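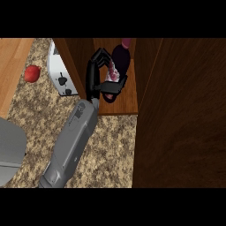 13 September 2022

Picked up the wagon at last! Took the early bus out to Trorbridge with the deposit receipt folded in my wallet and my stomach doing flips the whole way, and there it was by the side gate, washed, dark green, sitting a little lower than I remembered. A 16-year-old diesel with a tow bar and one hubcap that doesn't match. I love it.

Wojciech Borkowska had the papers ready and let me take my time. I crawled underneath on a piece of cardboard (glad I wore the old jeans) and the sills are solid all the way along. Surface rust on the rear subframe, nothing I can push a screwdriver into. He's put new pads on the front and says the timing belt was done two owners ago, but there's no bill for it, so I'm treating it as not done. Must call Jarosław about that. He did the belt on his own Jirer last spring and swears it's one long Saturday with the right locking tool.

The drive home! I took the back road past Skarnus instead of the highway, windows down, and it just pulls and pulls from low down. Third gear up the long hill without a complaint. The clutch bites high, and there's a rattle from the dash somewhere behind the heater knobs that stops if you press on the trim with one finger, so I drove a good part of the way like that, grinning. The seats are wonderful. Whoever designed them had a back.

Filled up at Czerwiński and checked the oil while I was there. Down a bit, topped it up, wrote the mileage in the little notebook. I want to keep a proper record this time and see what it really drinks over a month. The old hatchback I only ever guessed at.

To do before October: belt, coolant, both wiper blades, the rear left door that only opens from outside. Also winter tires. There's a set of four steel wheels in the local ads for less than I expected, and I've already written to the seller twice, which may be a bit much.

Went out after supper with the flashlight to look at it again. Stayed roughly 10 minutes. Found the spare key taped inside the ashtray.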